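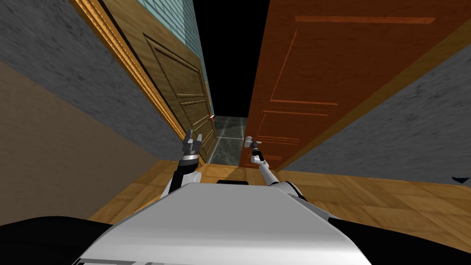 What happens to bus riders when a city takes out some of its stops?

Most of them walk a little farther and spend less time on the bus, and in Sandora the time saved on board was larger than the time added on foot for the typical trip.

Figure 4. Computer rendering of a narrow corridor between two open wooden doors, with a robot's arms rising on either side.

4. What the riders told us

We were delighted by how much people had to say about bus stops. The survey went out in October on the Kement line, which runs from the hospital through the old market streets to the Zitell terminal, and 2,135 riders sent it back with enough answers to use. Many wrote in the margins. Several drew maps (one showed a shortcut behind a bakery that we had missed completely and later added to our walking network!), and those maps taught us more about how people reach a stop than the street data did.

The city had removed 17 stops along the line, mostly in places where two stood within sight of each other. Our first question was simple: did riders notice? They did, and right away. Those who had lost their usual stop could name the day it closed, often the weather too. What surprised us is how quickly the talk moved on to other things. Riders whose stop had gone wrote at length about the new shelters, the driver who waits for runners, and above all about the crossing at Sin Street, where the signal keeps people standing on the wrong side while their bus pulls out.

That crossing deserves a closer look. Huang and Liu walked every route to it at the morning peak and again after dark, and they found that the wait at the light could easily cost more than the extra walk to the stop. A planner who measures access as a straight line on a map will never see this. We think it is one of the most useful findings in the whole study, and a very cheap one to act on, as signal timing can be changed without moving a single curb.

Older riders were a mixed group, and we want to be careful with them. Some loved the faster trip. Others had stopped using the line for short errands and now saved them up for one long outing. Stelmakh's interviews at the market are especially rich on this point. One woman described planning her shopping around the benches between her door and the bus, and she could list every bench, including the one that is always taken. The survey form had no question about benches. The next one will.

We split the answers by how often people ride. Among daily riders, support for the change was strong, and it grew with the length of the trip, just as we had hoped. Among people who ride now and then, opinion was close to even. Part of the gap is plain arithmetic: a person going 2 stops gets all of the added walk and almost none of the added speed. Any city trying this should look hard at its short trips before it picks which stops to keep.

Engebretsen pointed out in an early draft that our sample leans toward people who still ride. She is right. To reach the others, Ng mailed letters to 50 households near closed stops, and the replies are still being coded. A few have already changed how we read the margin notes, particularly those from parents with strollers, who care a great deal about the height of the curb. Section 5 returns to them and sets their walking routes against the bus speeds recorded on the same blocks.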